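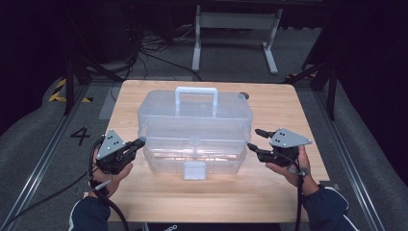
Iveta Jurčo
11 Sep 2021

Thread on the replay tool we've been rewriting since spring. A few people asked how we get from two hand-held grippers to something a planner can use, so I'll go through the software side in order. It's a bit long.

The old pipeline was three scripts and a shared folder. One script read the gripper poses, one read the jaw opening, one read the head camera. Each wrote its own file with its own clock. We lined them up afterward by hand.

Lining up by hand works for a mug. It does not work for a lid. The interesting part of a latch is very short, and if the jaw signal is off by a couple of camera frames, the data says the jaws closed before they got to the latch.

So the first thing we did was drop the three files. Everything now goes into one log, with one clock, stamped when the message arrives at the recorder. We keep the device stamp too, in a separate field. Matúš Mikuš wanted to throw the device stamps away. I'm glad we kept them.

We use the device stamps to estimate the delay on each stream. The head camera had the worst one. On our first full test it was 34 ms behind the poses, and it drifted as the recorder machine got busy.

The fix for the drift was dull. The recorder was compressing images on the same thread that took in the pose messages. We moved compression to its own process and gave it a queue. The drift went away. The fixed part of the delay we just subtract.

Second piece: the planner side. We don't replay the raw hand motion. Hands shake, people stop to think, people re-grip. If you send that straight to an arm controller you get an arm that shakes and stops to think.

What we do is cut the motion into segments at the points where the jaws change state, then fit a smooth path through each segment. The ends of each segment are pinned. The middle is allowed to move a little if that keeps the joints away from their limits.

The pinned ends matter most when two grippers work on the same object. If the left one holds the body and the right one goes for the lid, the planner can't be allowed to treat them as two separate problems. We had that bug for a long time. Each arm's path was fine alone and they were wrong together.

Now there's a coupling flag on each segment. If it's set, the two paths share one time axis and get slowed down together. If it isn't, each side runs at its own pace. Bernice Acheampong wrote the first version over a weekend and most of it is still there.

The flag is set automatically from how near the jaws are to the same object, and a person can change it in the viewer. I'd say the automatic guess is fine for boxes and bad for cloth.

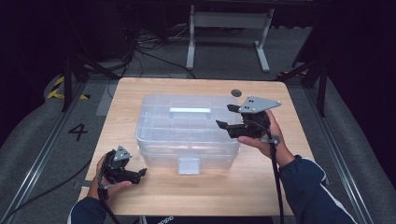

Steltix Manipulation Software, Planning and Tooling Group

Third piece is perception, and I'll be plain about where we are. Clear plastic is hard for us. The segmentation model we started from finds an edge on the lid, then an edge on the wood grain showing through the side, and joins them up as if they were one thing.

Depth is no better. You get a decent return off the tabletop behind the box and very little off the box. For a while our object pose was landing inside the table.

Two things helped. The first was to stop asking for a full outline and look for the parts that stay put from view to view. On this kind of box that's the handle, the latch tab and the seam under the lid. If we have those, we can place a box model well enough to plan a grasp.

The second was to use the gripper poses as a hint. When jaws close and stay partly open, something is between them. That's a contact point on the object, and it doesn't care whether the object is see-through. We feed those points in when we refine the pose after the fact.

That only works offline, of course. At run time the arm has to find the box before touching it. So the offline poses become training labels for the run-time model. Nayeli Cuadros runs that loop and has a much better write-up of it than I can fit in posts.

Numbers, for those who asked. The current set for lidded containers is 280 recordings. We hold back 20 of them and never train on those. The viewer flags any recording where the pose stream has a gap, and you have to either fix it or mark it bad before it can be exported.

About the viewer. It's called Slanina, and no, I didn't pick the name. It shows the camera image, both gripper paths and the jaw curves on one timeline. You scrub with the arrow keys. Segment cuts are vertical lines you can drag.

The feature people use most is the dumbest one. Press G and it jumps to the next jaw change. Before that, Svatopluk Čierny was scrubbing through every recording from the start to find them.

The feature nobody uses is the 3D view. I spent most of a month on it. It's fine for checking the left and right grippers haven't been swapped in the config, and I do still use it for that.

On swapped grippers: this was our most common recording error by a lot. The recorder now checks at startup. You close the left jaws, then the right, and it won't arm until the two signals come in on the right channels.

Export goes to Genbridge, our format converter, which writes out segments, coupling flags, poses and image references. Images stay where they are. We tried packing them in and the files got too big to copy around.

What isn't done: cable drag. The hand paths include whatever a person does to keep a cable out of the way, and the planner copies it as if it were part of the task. We've tried filtering on path shape. It removes some real motion too. If you have a good approach, please reply.

Also not done: recovery from a missed grasp. Right now the cutter sees close, open, close and makes extra segments out of it. We merge those by hand. I'd like a proper retry label by December.

Someone asked about rates. Poses are resampled to around 24 Hz for training and kept at the full rate for planning. Don't train on one and plan on the other without checking your smoothing settings. We did that too.

Going to mute this for the evening. Questions about the log format are easiest for me to answer, questions about the run-time model should go to Nayeli.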